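Ticket 352: Wrist view episodes rejected at import, "target not visible"
Project: Brengate
Component: Plavus recorder, simulated scenes
Status: Waiting for reply
Priority: Normal

Reported

We are collecting demonstrations in simulation for the panel task. Since the November update of the recorder, many episodes are refused when we import them to the training set. The message is always the same:

import: episode skipped, reason: target_not_visible (cam_wrist)

From the last batch of 132 episodes, 30 were skipped. The operators say that the control felt normal, and the log of the joints has no gaps. I replayed several skipped episodes and I can not see anything wrong in the motion.

What I tried first

I restarted the recorder and imported the same batch again. The same episodes were skipped, so it is not random. Then I turned off the random start position of the panel and recorded seven new episodes. All of them were accepted. With the random start turned on again, the problem came back.

After this I exported single frames from one skipped episode, to see what the check is looking at. I attach one of them.

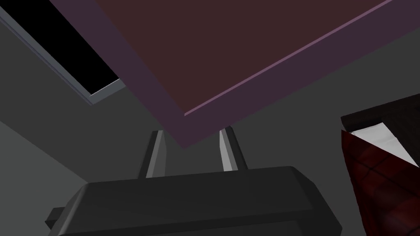
Wrist view, skipped episode. Fingers under the lower edge of the panel.

For a person the target is easy to find, it fills most of the upper half. But it goes out of the picture at the top and on the right side, and I think this is the cause. If the check needs the full outline of the target, a near view like this one can never pass. With the fixed start the arm comes from farther away and the outline is complete for longer time.

Update, 14:10

I found the setting min_outline in the import file of the scene. In our old copy from the Juvberg setup this line did not exist. In the new one it is set to "full". I changed it to "partial" and imported the batch again. Now 28 of the 30 episodes are accepted.

The two which remain are skipped with a different message (time stamps not in order). I will open a separate ticket for them.

Questions to the Tichý support

1. Was the value "full" intended as the new default? I did not find it in the release notes.
2. Does "partial" change also how the labels are written, or only the check? We do not want to mix two kinds of labels in one set.
3. Can the import print the name of the setting together with the message? It would have saved me most of the morning.

Until I have an answer to question 2, I keep the accepted episodes in a separate folder and the training run is on hold.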